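Can they do the washing up yet (no, but)

Quick one because I have a train at 14 minutes past and I've been promising this post since May.

So. Household robots. Every time I write anything on here with the word robot in it I get the same email back, which is some version of "call me when it can empty my dishwasher". Fair enough. I want that too. I have a dishwasher full of clean stuff as I type this and I'm drinking tea out of a measuring jug.

Where are we then? My short answer - closer than I thought in spring, miles off what the adverts say. Long answer follows, typed fast, sorry.

The chores people pick for this are always the dull ones. Cup on a mug tree. Plate in a rack. Cloth in or out of a bin. Sounds like nothing. But a mug tree is a horrible object if you think about it from the arm's side. Thin pegs, sticking out at angles, and you've got to get a handle over one without shoving the whole tree across the table. I've knocked mine over 2 times this week and I have fingers. 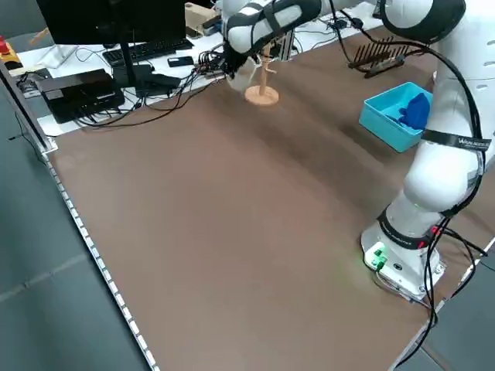
The other thing with cups is the handle. You and I turn a cup round in the hand without thinking. A gripper mostly can't do that, so it has to pick the cup up the right way in the first place, or put it down and have another go. That's where all the time goes. I read the Cestinier write-up twice and they say pretty much the same, with more graphs.

Plates I'd have guessed were worse, being breakable, but I've come round. A plate has a rim all the way round, so you can grab it nearly anywhere. The hard bit is the slot. Come in a few degrees off and you're just tapping china against wood. Racks with pegs are fussier than the bent wire sort imo, but they do look nicer.

And then cloth. Cloth is the one that gets everybody. It hasn't got a shape! Fold it, drop it, it's a different thing every time. I'd put cloth down as the real test and forget the cups.

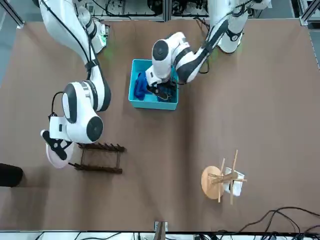

Plate over the rack on one side, the other gripper in among the cloth.

Two arms is a big deal by the way and I don't think it gets said enough. Most of what you do in a kitchen is two handed, even when it doesn't feel like it. Hold the bin, pull the cloth. Hold the tree, hang the cup. One arm on its own spends half its life chasing things about the table. Grerkell were only selling singles when I last looked and I reckon thats a mistake, but what do I know, I've never sold one.

Things I'd want before I let one near my own kitchen, in no order:

It has to cope with my stuff where I leave it. Not laid out nicely on a big clear table. My draining board has a colander on it permanently.

It has to know when it's got it wrong. If a mug goes on the floor I don't want it carefully hanging up thin air for the rest of the afternoon.

Quiet. The Fukine vacuum I had sounded like a moped and I gave it to the charity shop.

Price. No idea. 678 quid is what my dishwasher cost and that does 44 things at a go, badly stacked.

Shop floor is a different question and people keep mixing them up. In a packing bay the same box turns up in the same place all day, and machines have been fine with that for years. Home is the opposite, every mug's a stranger. So when somebody says "but the factories have had them for ages" - yes, for that.
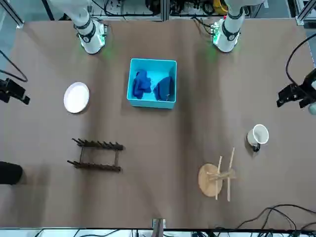 Plate, rack, bin, mug and stand, with nothing hung up.

Someone asked under the last post if I'd take a slow one. As in, it takes the whole evening to put away one rack of plates but it gets there. And yes, I would, tommorow. I'm asleep for the slow bit. Same reason I don't care how long the washing machine takes. Getting there every time is the part I'm not convinced about.

Will do a proper post on the Karpenko folding stuff when I've read it, it's long. Comments are open again, the spam thing is fixed I think. Right, train.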